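The Slow Chemistry of Town Water

When the Drurnilbridge treatment works opened its new laboratory in July, the first samples to reach the bench came from household taps in Hendidley, where residents had long complained of blue-green stains in their sinks. The colour was traced to copper, dissolved in very small amounts from the pipes themselves.

Copper is a fairly unreactive metal, yet soft, slightly acidic water carrying dissolved oxygen will attack it. Oxygen takes electrons from the metal, and copper ions pass into the water. Where the supply contains enough carbonate, a thin mineral layer forms on the pipe wall and slows the process. Hendidley's water, drawn from the granite hills above Eynon, contains very little.

“The metal and the water are always negotiating,” says Yayra Abubakari, senior chemist at the works. Her team tested 36 properties over 12 weeks, taking one sample after water had stood overnight and another after the tap had been flushed. The standing samples were consistently higher in copper.

The remedy chosen was a modest dose of lime, which raises both the pH and the calcium content. Huw Cadwaladr, who manages the supply network for Kadero, describes the change as gradual – the protective layer may take months to settle along older pipes.
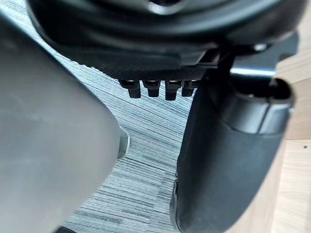
Why does water left standing overnight contain more copper?

It has been in contact with the pipe wall for longer, giving more of the metal time to dissolve.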